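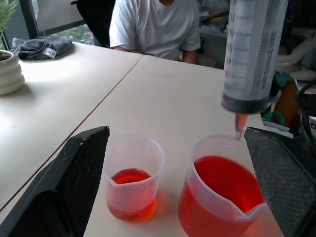 ## Why I'm not reading the Gilchrist polls

There's a by-election coming in Gilchrist and I've had three people ask me this week who is going to win it. I don't know. I've lived in the seat for 15 years and I still don't know.

The papers have decided it's a safe hold. They said the same last time, and the margin came in at 3085 votes, on a day when it rained and half of Vosedell stayed home. That isn't a lot of votes. A bad month over hospital parking could eat most of it.

What bothers me is how the government is running. Their candidate has turned up to one public forum, at the Ronora hall, and left before questions. The flyers talk about "steady hands" and say nothing on the bus cuts. I suppose the thinking is that when you're ahead you keep quiet. I've seen that work in state seats. It's a worse bet in a by-election, where people know they can give the government a kick without changing who's in charge.

The opposition isn't doing much better. They spent most of September arguing over preselection and the one policy they've put out is a review. A review of what, I had to read twice to find out - regional roads, mainly.

I went along to the Ronora forum myself. There were about 100 people there, which is good for a weeknight at 7 pm. Most of the questions were on rents and the bus to Hivar. One bloke asked about the republic and got a polite clap. The independent did best, I thought, mostly by answering what she was asked. I don't expect her to win, but her preferences could decide it, and neither of the big parties seems to have spoken to her.

I'll vote early, at the old library in Vosedell. The queue there is usually short before nine, and there's parking round the back if you come in off the side street.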